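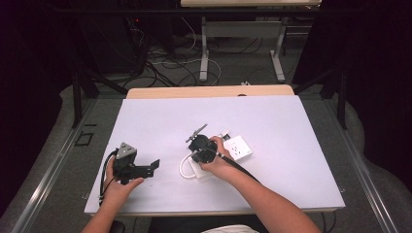
Armelle Leclerc wanted to know, before I'd even found a place to put my coat, whether I thought a robot could ever learn to do something as fiddly as plugging in a lamp. I said I had no idea and that I'd come to the Trundside open day mostly to find out. So here we go, a long thread, get a cup of something.

First, the getting there. Trundside is up past the old rail yard and the sign is on the wrong side of the building, so I walked all the way around it once (and then a bit more, because I followed a man who also didn't know). The door is the green one. If you go to the next one, go to the green one.

They split us into groups and ours went to the Vorkance room first, where the teaching happens. I had pictured somebody typing at a screen all day. Instead a person sits down at a table with a gripper in each hand and does the job themselves, over and over, and the recordings of those hands are what the robot gets to learn from.

The grippers are black and each has its own cable, so you do get into the habit of minding your elbows. There was a white power strip on the table when I took my picture, with the usual sort of sockets, and I have never looked at a power strip so hard in my life. I have one just like it behind the couch and I've been mean to it for years.

We were told a single task wants 300 good recordings before they even bother to train on it. 300! Of the same little job! I asked if people get bored and the young woman leading our group said yes, very, and that they swap over every half hour and the radio is a subject of some dispute.

Then they let us have a go, which I hadn't expected at all and would have worn different sleeves for. You squeeze and the fingers close, simple enough, except that you can't feel the thing you're holding the way you do with your own fingertips. I dropped a plastic plug 3 times. A boy of maybe ten went after me and picked it up first try, and his mother very kindly looked at the ceiling.

Next stop was Lungu, the arm they've been training, in the bigger hall downstairs. It was sorting plugs into two trays and it's slower than I thought it would be, with these little pauses before it commits, like my father parking. I grew quite fond of it. It missed one and went back for it and the whole room went "ohhh."

Somebody asked how often it gets it right and the answer was 98 out of a hundred on that job, with those plugs, in that light. Move the lamp and the number drops. I liked that they told us that part without being pushed.

There was also a talk by Flikico, who make the software that goes through the recordings and throws out the bad ones. I'll be straight with you, I lost the thread after the second chart, but the man was so pleased with his subject that I stayed to the end and clapped properly.

Coffee was in the hallway and ran out by 2, so go early. The almond cake did not run out, and I had a second piece to be supportive.

Armelle, to your question: plugging in a lamp, I think so, yes, given enough patient people and enough afternoons. Finding the outlet behind my couch, I wouldn't hold my breath.

They're doing another one in September. It's free but you have to put your name down, and there's a form at the front desk. I've put mine down already and I'm bringing my sister, who has much steadier hands.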